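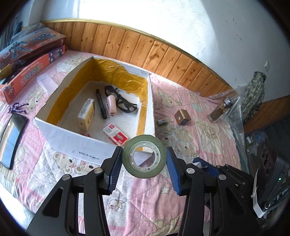
Pernik Grasp Studio

Software for turning hand-held gripper recordings into grasp plans

Pernik takes wrist-view video from a hand-held gripper and produces labeled grasps, object masks and end-effector paths that a robot arm can run. It is made for teams who record ordinary household work in ordinary rooms and need the result in a form their planner can read. The current release covers two-finger parallel grippers with linkage or slide jaws.

What it does

Pernik reads the video together with the gripper's opening width and motion log. It finds the moments when the jaws close on something, separates the held item from whatever is behind it, and estimates where each finger pad meets the surface. Patterned bedding, shiny tape, clear plastic and glass are the usual causes of bad masks, and the segmentation model was trained with a large share of them.

A held object often hides part of the place it is going. Pernik keeps a running model of the container from earlier in the recording, so that when a roll of tape fills the middle of the view, the planner still has the rim of the box and the items already on its floor. You can look at this model at any point on the timeline and correct it by hand.

Modules

Track
Camera path from video and inertial data. Works without markers. If your gripper has a fixed tag on each finger, Track will use it to refine the jaw width, but it is optional.

Segment
Masks for the held object, the jaws and the container. The jaws are masked from a calibration file, which you make once for each gripper design. Changing the finger pads means making a new file. Changing pad color does not.

Contact
Pad contact patches and grasp axis. Ring-shaped objects get their own treatment: Contact reports whether the pads are pressing across the outer edge or pinching the wall of the ring, because the two need different closing forces. The same option handles cups, bangles and rolls of any kind.

Place
Release pose and free space inside an open container. Place treats soft or uneven sides as approximate and leaves a margin, which you can set. The default suits cardboard boxes and rigid bins. For bags, raise it.

Export
Grasp and path files in JSON or CSV, with an optional replay script. The file layout is documented in the manual, and older layouts can still be written from the Compatibility menu.

Working with clutter

Most problems we hear about come from the container and not from the grasp. Long thin items such as pens and folded glasses lie at an angle, and a planner that treats each one as an upright box gives up space it could use. Place fits a tilted outline to every item it can see and marks the ones it is unsure of in gray. Gray items are avoided by default. You can let the planner push against them, but check the first few runs in simulation before you do this on an arm.

Transparent objects are handled separately. Where the depth estimate disagrees with the color image, Pernik keeps both and shows the conflict on the timeline — it does not pick one for you.

Requirements

Linux workstation with a supported GPU
22 GB free disk space for the program and models
Video with a synchronized jaw width log
One calibration file for each gripper design

A single recording may hold up to 400 grasps. Longer sessions should be split before import, and the Track module will join the pieces again if they overlap by at least 6 seconds.

Known limits

Grippers with more than 2 fingers are not supported. Suction tools can be imported for tracking only. Contact does not estimate weight, so closing force has to be set in your own controller. Fast wrist turns in poor light may lose the camera path; Track marks the gap and asks for a manual link. Text printed on packaging is not read.

Versions and licensing

Pernik Bench is the single-seat license and includes all five modules. Pernik Floor adds shared projects, a job queue and the command-line tools. Both include a year of updates. When the year ends the software keeps working in the version you have.

Universities can ask for the teaching license, which is Bench with a limit on commercial use. Please write from a school address and give the name of the lab.

The arm drivers sold under the Shehata name are a separate product and are not required. Pernik files also load in the Stitelside planner, version 3 onward, through its import plug-in.

Support

Questions about calibration and import go to the help desk in Bemham, open until 5 p.m. Send the project log with your message, along with a short stretch of video if the problem is with masks. Tarek El Ouafi maintains the Contact and Place modules and answers technical questions on both. Requests for new gripper types should include a drawing of the jaws with pivot positions and pad size.

The next update is planned for March and will add editing of container outlines in the timeline view.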